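Lillcombe Craft and Repair Club
Minutes of the general meeting, March 25, 2026

Present: 28 members, one dog, and a guest who had come for the choir and stayed out of politeness.

Apologies: received from two members. A third sent an apology for the previous meeting, which was accepted and noted as the earliest he has ever been.

1. Minutes of the last meeting

Approved, with one correction. The word "glue" in item four should read "blue." The member who has been gluing things on the strength of it was thanked for her effort.

2. Money

The club has $419 in the general account. The kiln fund is kept separately and was described as "resting." A member asked whether the two could be combined to buy a second sewing machine. The chair said they could not. The member asked whether they could be combined to buy a worse sewing machine. The chair moved on.

3. The Kinyua order

The beads from Kinyua have arrived, all 3,000 of them, in one bag. The order form had a box for "assorted" and a box for "sorted," and the wrong one was ticked. Sorting will take place at the next open bench evening. Members with good eyesight are asked to come. Members who say they have good eyesight are asked to bring their glasses.

4. Wire, string and other things that tangle

This took up most of the evening. At present wire, cord, elastic and fishing line share the long drawer under the window, and opening the drawer has become a job for two people. It was proposed that each material get its own tub, and that wire go first, as the worst offender.

There was a discussion of tubs. The clear ones from Pridora stack well but crack if anybody looks at them in cold weather. Cookie tins were suggested and rejected on the grounds that people open them hoping for cookies. The meeting settled on plain plastic tubs with no lids. Lids were felt to encourage the idea that a thing has been dealt with.

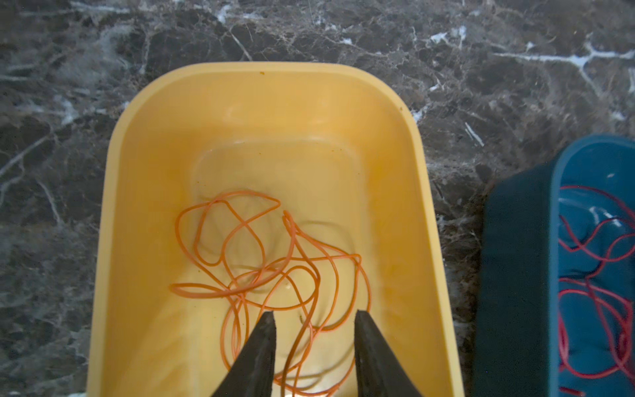
On the matter of winding, the meeting was divided. One group holds that all wire should be wound on a card before it goes in a tub, with the loose end tucked into a notch. The other group holds that wire does what it likes and the card only delays it. A demonstration was offered by the first group and lasted eleven minutes. The second group did not say anything, but was seen to be enjoying itself.

Agreed: thin wire is to be wound on card by whoever used it last. Pieces shorter than a hand go in the scrap jar. Anything already in a knot may be left in the tub until the October tidy, when it will be looked at again by people in a better mood.

Also agreed: a tub is for one material only. Buttons are not wire. The member concerned knows this.

5. Counters and work surfaces

Members are reminded to put a board down before cutting, soldering or hammering on any counter. The mark by the sink has been there since the egg-decorating afternoon and has now been scrubbed with everything in the cupboard, including something that turned out to be hair conditioner. It remains.

Tubs may stand on the counter while in use but should go back on the shelf at the end of the evening. The shelf is the one marked SHELF.

6. Heating

The Radent heater in the back room is either off or tropical. The setting in between, which several members remember fondly, has gone. A member offered to open it up and have a look. The chair asked what he had opened up before, and after hearing the answer suggested getting a quote. The dog, which had been lying in front of the heater, was moved.

7. Any other business

The glue gun is missing again. It was last seen near the coat hooks, still plugged in.

A request for quieter hammering during the choir's rehearsals was read out. The meeting felt that the choir might also consider quieter hammering, meaning the piano. The secretary was asked to reply in softer terms and has done so.

Tea rota: three gaps. The sheet is on the door, with a pencil on a string. The string is already tangled.

The meeting closed at 9:10, and chairs were stacked by those who had not left during item six.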